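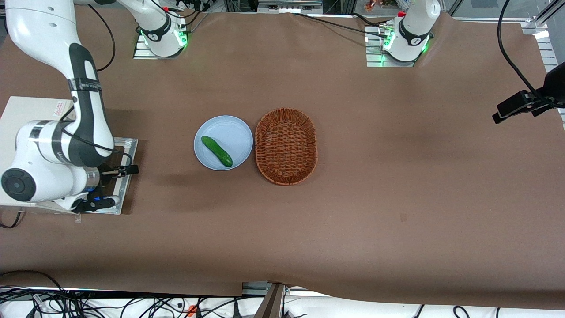
Progress report no. 2: two-arm table, Andville shared workshop
Prepared by Benedicta Acheampong for Kanako Matsuda, Clurka small grants
Period covered: up to the end of August

Where the build stands

Both arms are mounted and powered. Each base sits on a ribbed aluminum plate bolted down at the far side of the table. The parallel gripper is on the right arm and responds to commands. The side camera is up on its bracket over the table, and the light panel is in place. We covered the tabletop with brown paper to cut glare. It creases and has to be changed now and then, but it costs very little and we plan to keep it.

The first task is the one in our application: pick a cucumber off a plate and put it in a basket. The plate is pale blue and the basket is an oval wicker one. Sota Fujimoto chose a real cucumber over a plastic one so that we would have to deal with the bumps and the shine from the start.

Results

We ran 123 attempts with the right arm during the period. Of these, 56 ended with the cucumber in the basket. Most of the misses came from the fingers closing too near one end, so that the cucumber turned and slid out. Yuto Sekiguchi has changed the approach angle and we will repeat the full set before the next report. The left arm has been moved through its range by hand control only. It has not been used in the task.

Problems

Cabling is behind. The power and signal lines below the near edge of the table are still a tangle, and one cable to the left side runs across the tabletop. Dirceu Magalhães will fit trays and clips under the table and reroute that line behind the frame. Until then we keep speeds low and one person stays at the stop button.

The replacement finger pads from Botent came in the wrong size and went back. We lost 7 working evenings to this.

Spending

The arms, mounts and camera are fully paid for. The cable trays were not in the original budget. We ask to move the unspent part of the lighting line to cover them. No increase in the total is requested.

Next period

Repeat the cucumber set with the new approach angle.
Finish the cable work.
Start tasks that use both arms, beginning with one arm steadying the plate.
Move the control software to Lu, as agreed in the spring.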